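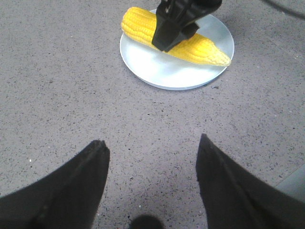 How long does sweet corn keep once it's picked? Two days in the fridge with the husk on is about right, and after that it starts to lose its sugar.

That was the first thing I asked at the Nutstead open day, and Florencia Barrientos, who runs the packing side, had clearly been asked it before. Nutstead grows corn on 244 acres outside Tikport and opens to visitors once a year, after the main harvest.

The tour started at 11 in the sorting shed. Ears come in from the field in bins and go over a belt, where anything short or badly filled at the tip is pulled out for feed. Deming Hou showed us how to check an ear without peeling it - you run a thumb up the husk and feel for gaps. I got it wrong twice.

Next door is the cold room, then the kitchen, where Haiyan Yin was cooking shucked ears for tasting. She boils them for four minutes and salts them afterward. The yellow variety was firmer than I expected and not very sweet. I liked it better than the white one, though most of our group went the other way.

Over 100 people had signed up, so the line for the kitchen was slow and the field walk was cut short. Parking is on grass and gets soft after rain - wear boots. The farm stand takes cash only and closes at 3 p.m.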